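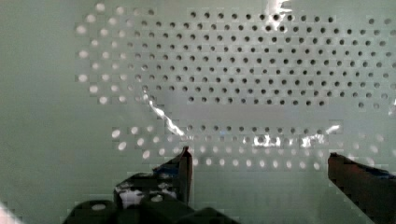 4. How memoir writers answer the first question

4.1 The question itself

Anyone who has spent an evening reading author interviews on book blogs will know the opening almost by heart. The host says hello, thanks the writer for stopping by, and then asks something along the lines of "Tell us a little about yourself and your book." It is a friendly question and an easy one to skip over, and when we began this study we did skip over it, treating it as a kind of throat-clearing before the real conversation. Our coding sheet in its first form did not even have a column for it. We changed our minds after the pilot reading, when both of us kept writing notes in the margin next to the opening answer and leaving the rest of the page mostly clean.

The trouble, if that is the word, is that the question asks for two things at once. A novelist can split them without much effort. There is the person, who lives in a certain town and keeps bees or teaches math, and there is the book, which is set in a lighthouse. For a writer of memoir the two halves lean on each other. To say who you are is already to give away some of the book, and to say what the book is about is to introduce yourself a second time, often as somebody younger and less happy. We wanted to know how writers handle this in practice, in the plain setting of an emailed questionnaire on somebody's hobby site, where there is no publicist in the room and very often no publicist at all.

4.2 The interviews

The material comes from Pastside, a blog that runs written interviews with authors of memoir, family history and what its host likes to call "true-ish" stories. We collected 55 interviews, all of them with writers whose book was their first. Most had published the book themselves. A smaller group had come out with Sirar, a small press with a particular interest in life writing, and we kept those in because the host uses the same questionnaire for everybody and because we were curious whether having an editor made any difference to the way a person talks. (We come back to this in Section 5, and the short answer is that it made less difference than we had expected.)

The interviews vary a good deal in length. The host suggests an upper limit of 1,000 words for the whole thing, and the writers treat this suggestion much as students do. We read each interview in full, but the coding described in this section concerns the opening answer only, meaning everything the writer says between the host's first question and the second. Where a writer plainly went back to the first question later on ("I forgot to say above that I was raised by my grandmother"), we counted the later passage as part of the opening. There were not many of these, and we would not want to build anything on them.

Both readers worked through the full set separately and then sat down to compare. Disagreements were talked out, sometimes at considerable length and over more coffee than was good for either of us, and the coding notes were revised after each session. The revised notes are kept with the Asadi collection at Climbridge, together with copies of the interviews as we saved them, since blog pages have a way of moving or quietly disappearing.

4.3 Three ways in

We ended up with three broad patterns. They are not airtight, and a reader with a different temperament might well draw the lines elsewhere, but we found we could apply them without too much squabbling.

The most common pattern we call the doorstep answer. The writer gives the sort of facts one might offer a new neighbor: where they live, what they did for a living before they retired or while they were writing, how many grandchildren, which breed of dog. Then comes a sentence that changes the temperature. One writer tells us that she bakes, sings alto in her church choir and has been married for longer than she cares to admit, and in the very next line that her book is about the years her father spent in prison. Nothing joins the two sentences. On first reading we took this for awkwardness. On a second and third reading it began to look more like good manners. The writer lets the visitor get a coat off before bringing up anything hard, and the ordinary facts do a quiet kind of work, telling us that the person who lived through the story now has a kitchen and a choir practice to get to.

The second pattern is the before-and-after answer, in which the whole reply is arranged around a turning point. Here the writer hardly bothers with the dog. The self being introduced is the one who came out the other side — sober, or out, or reconciled, or simply no longer ashamed — and the book is offered as the road between. These answers tend to be longer, and they borrow freely from older forms, above all from religious testimony. We noticed this borrowing even in writers who say elsewhere in the same interview that they have left the church they grew up in. A man may drop the creed and hold on to the shape of the story, and perhaps there is no reason he should give up both.

The third pattern, found in 14 of the interviews, we call the handing-over answer. In these the writer says very little about himself or herself and turns almost at once to someone else: a mother, a brother who died, a best friend, a whole street of people. "This isn't really my story," one of them begins, before going on to describe a book in which she appears on nearly every page. Figure 3 in the previous section shows where this group falls when the interviews are arranged by the length of the opening answer, and it will be seen that the handing-over answers sit toward the short end. We would be careful about reading modesty into that. Several of these same writers become very talkative indeed once they are asked about cover design.

4.4 The word "genre"

A side matter, though one we grew fond of. The second question on the Pastside form asks what genre the book belongs to, and we had assumed that writers of memoir would find this the easiest item on the page. Many did not. They wrote "memoir, I suppose," or "memoir but it reads like a novel," or gave the name of the shelf where a bookstore had put it, with some feeling about the shelf. A few used the question to finish what they had begun in the opening answer, as though the word memoir had reminded them that they were allowed to say more.

It seems to us that the hesitation comes from the double nature of the thing. As a genre, memoir makes a promise about truth that a first-time writer may feel nervous signing, especially one whose sisters are still living and own computers. Calling the book "a story based on my life" leaves a little room at the edges. We found this softer wording among writers in all three patterns, with no clear preference in any one of them, and we mention it mostly so that others working with similar questionnaires will think to look at the first two answers together.

4.5 What the host does

We have been writing as though the opening answer belonged to the writer alone, and it does not quite. The host of Pastside writes a short introduction above each interview after the answers have come in, and in doing so often does the joining that the doorstep writers leave undone. A life and a subject that sat side by side in the answer are tied together with a "so" or an "and it was there that." Readers meet this introduction first. By the time they arrive at the choir and the baking, they already know about the prison, and the pause that the writer had arranged for them is gone.

We do not say this to scold. The introductions are generous, and it is clear from the comments underneath that they bring people to the books. It does mean, however, that anyone quoting from interviews of this kind ought to keep the host's framing and the writer's reply apart on the page, and in the pages that follow we have set them under separate headings wherever both are discussed.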